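Bins, odds and ends: the Room 312 sort-out

Last updated: May

Print this page | E-mail this page

Quick page, putting it up before I forget which bit goes with what. The Kirilen store in Room 312 had been filling up since last winter, and in May we finally went through it. Every loose thing out of the cardboard, into metal bins, then off to wherever it belongs. Captions are short becuase I wrote most of them standing up. More to come when Olga Abreu sends me hers.

1. Before we started

Cardboard everywhere. Old Porkier boxes mostly, the flat kind with the lids that never stay on. Some had labels, some had two labels that didn't agree. One said GLOVES and had door handles in it. Started at the window end and worked toward the door, only way to keep a path clear.

2. The shelves

Mac Carthaigh shelving, came with the room. Good solid stuff, a pain to adjust. Dropped the bottom shelf a notch so the deeper bins slide under. If you're moving one, take everything off first, all of it. Don't ask.

3. Cloth pile

Biggest pile by far. Dusters, scarves, cut-offs from the curtain job, a bag of felt. Sorted by size first and then by color, then gave up on color. Anything bigger than a tea towel gets folded and goes on the shelf. Anything smaller goes in a bin loose. Olga wanted it all folded. Olga can fold it.

4. Small plastic bits

Bright colors, odd shapes, half of them from games and half from nobody's guess where. Easy to lose on the bench, so they go straight into a tray. The ones that match something get bagged with it, the rest stay in the general bin till somebody claims them. There is a list on the door, please use the list.

5. The metal bins

My favorite part of the room, silly as that sounds. Plain gray sheet metal, open on top, sloping sides, thin rims that catch the light. Came from the Skaltonow workshop when they cleared their back wall, and had a hard life before us by the look of them. You can't really hurt them. Things slide down to the flat part where you can get at them, which was the whole trouble with cardboard, everything ended up in a corner under the flap.

6. Mixed bin, part way through

Crumpled purple cloth and a small red-orange thing, lumpy, no idea what to file it under. Look at the scuffs on that floor. Little round hole down near the corner too. Long dark maroon piece in the bin behind, and something small and white next to it.

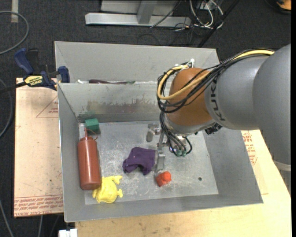 7. Things that didn't fit anywhere

Every sort-out has these. A curtain hook the size of my hand. A lid, very nice lid, no jar. A bundle of picture wire, still in its wrapper, kept. Half a bicycle bell, which went in the trash and came back out again because Olga has the other half at home, or thinks she does.

These went on the end of the bench with a strip of masking tape around them. If it's inside the tape it is up for grabs until the end of the month. After that it goes.

8. Labels

New labels on everything. Ordered a roll of 300 from Porkier and they're the good ones, peel off clean and don't leave that gray gum behind. Block capitals please. Date in the corner. If the contents change, change the label, dont write over it. Old labels come off completely, I used warm water and a plastic scraper and it was dull but it worked.

9. Washing the bins

Did these outside on the step. Warm water, a drop of dish soap, old brush. Scratches stay put, obviously, but the dust comes off and that's all we were after. Stood them on end along the wall and wiped the rims with a dry rag. Mind your fingers on the rims. Band-aids are in the top drawer, left side.

10. Lunch

Soup, bread, the last of the lemon cake from Olga. Eaten on upturned crates in the hallway because every surface in the room had something on it. Long argument over whether string counts as cloth. It went in with the wire in the end and I'm still not happy.

11. Where things live now

For anyone who wasn't in: folded cloth top left, loose cloth under it. Plastic bits on the middle shelf in trays. Wire, string, hooks and anything that tangles go at the far end. Long things stand in the tall tub by the door, do not lay them across the shelves, they roll. Mixed bins at waist height so you're not lifting them over your head. Bench stays clear except for the taped-off end.

12. Last one of the day

Knocked off at 4. Floor swept, cardboard flattened and tied, lights off. Room smells of soap and dust. Still two Porkier boxes under the window that I pretended not to see, they can wait for the next go round.

Notes

If you spot something of yours, write on the list by the door, name and what it is, and leave it where it is till one of us has checked. Please don't go digging in the mixed bins when there's work going on at them.

Spare bins: Skaltonow say they have more the same size if we can collect. Need a van and a second pair of hands. Tell me or Olga.

Captions 3 and 7 might get swapped around when I have more time, the order isn't quite how the day went.

Print this page | E-mail this page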